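16 January 2026
Notes by the course instructor, Handheld Demonstration and Small Parts Handling, Session 5

Okay, so last time we ran out of clock right when I was getting to the part people lose the most points on, and that's the house rules for recording demonstrations. I'm going to write them out longer than I said them in class, partly for those of you who missed it and partly because I changed my mind on a couple of things over the break.

Quick reminder of where we are. You've all read the Bloxham handling guide (the short one, not the binder). It has a section on what they call "declared start state," and I think it's the best thing in there. The idea is that before any episode begins, somebody could look at the table and write down what's on it, and the written list would match the table. Sounds easy. Go look at your own recordings from November and tell me how many would pass! When I went back through the class folder I found pens, a coffee lid, somebody's keys, and one very nice sandwich.

So, rule one. Clear the working area before you start. The working area is the patch of tabletop between the fingers and whatever storage you've got at the back. Storage can stay in view. I don't mind a drawer unit back there, and I'd prefer you leave it in the same spot all session than shove it around between takes. What I mind is loose stuff in the open part. One target part, set down where you said you'd set it down, and nothing else.

Rule two is about the approach. Open the fingers all the way before you come down to the part. I know it feels slow. I know you can get a perfectly good grasp on a small connector with the fingers half closed, and I've done it myself when I was tired. But a policy trained on a mix of half-open and fully open starts gets mushy about when to close, and then you spend an afternoon blaming the learning rate. Wide open, come in level, settle, then close.

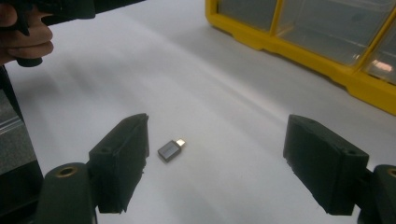

Fingers open on either side of a small adapter, which sits nearer the left finger than the right.

Which brings me to centering, and I had a long argument with myself about this one. The old version of these notes said the part has to be dead center between the fingers before you close. I've taken that out. With a light part on a smooth table, whichever finger gets there first is going to push the thing along until the other one meets it, and for something as small as a USB adapter that's usually fine. What you can't do is pretend it didn't happen. If you start off center, log it as off center. The sheet has a box for it. Left or right means left or right from the wrist camera's point of view, please, and not from your chair. We had half the class doing it one way and half the other in the fall, and I had to throw out almost 60 episodes because I couldn't tell who was who.

Also -- and this is a small thing that bugs me -- don't fix the part with your other hand once recording has begun. If it's in the wrong place, stop, trash the take, reset, go again. A mystery hand swooping in to nudge the target is the kind of thing a model will happily learn to wait for.

Rule three, orientation. Anything with a clear front end (connectors, screws, pen caps, whatever) needs to turn up at a decent spread of angles over the session. People have a habit here. You put the part down the way it's comfortable to put down, with the pointy end aimed away from you and off to one side, and you do that for the entire batch without noticing. Then the robot meets one facing the other way and has no idea. The Dorard checklist wants you to draw angles from a printed table. I think that's overkill for coursework, so here's what I'll accept: change the angle on every take, and don't go back to the same one twice in a row. Write down plug end away, toward, left or right. Close enough is good enough.

While I'm on connectors: metal plug ends catch the light. On a white tabletop you can get a bright spot on the plug and a dull gray lump for the rest of it, and depending on exposure one of those will vanish. Check before you record. Lock the exposure, look at the preview, and make sure you can see both the body and the plug at the same time. If you can't, move the lamp. Don't move the table, I had to level that thing with folded cardboard.

Rule four is fingers and mounts, and it's a safety rule as well as a data rule. Before each session:

Push on each finger with your thumb. No wiggle allowed.
Look at the threaded inserts in your mounts. If one has started to back out of the plastic, the tool is done for the day and goes on my desk. Do not press it back in with a screwdriver. I'll know.
Check the inner faces for tape goo, crumbs and stringy bits of print. Wipe them.
Close and open five full times with nothing in between, and listen.

The fingers don't have to match anybody else's, but they do have to match each other. If you swap one, swap both, and put a note in the log with the time.

Rule five, sharing a table. If two of you are working side by side, decide out loud who's recording. The other person keeps their hands and their tool outside the working area until the take is over. Being visible at the edge is allowed under our rules (the Vilari people are stricter and want a completely empty background, but they also have a lot more room than we do). Reaching across is not allowed, ever, and that goes for reaching into a drawer at the back too. Get your parts out first.

Now the numbers, which I know is what you scrolled down for. For the next assignment each pair owes me 60 clean episodes on one small part of your choice. Clean means it passes all the rules above and the log sheet agrees with the video. Keep each one under 15 seconds, setup not included. If you're running way over that, you're probably being too careful on the approach, and come talk to me. The whole class set should end up at 4000 by the end of the term if everybody keeps up, and that's enough to train something we can have fun with.

A word on failed grasps. Keep them! Label them as failed and keep them. A dropped part that's honestly marked is useful. A dropped part that quietly got deleted makes your success rate a work of fiction, and I'd much rather read a bad number I believe. The only takes you throw out are the ones that broke a rule, like a hand in the way or the wrong part on the table, and those get a line in the log too.

Reading for next session is the Cleltura case write-up, all of it except the appendix on belts. Pay attention to the part where two shifts used the same form in different ways. We'll go through your log sheets in class, so bring them on paper, and write so I can read it.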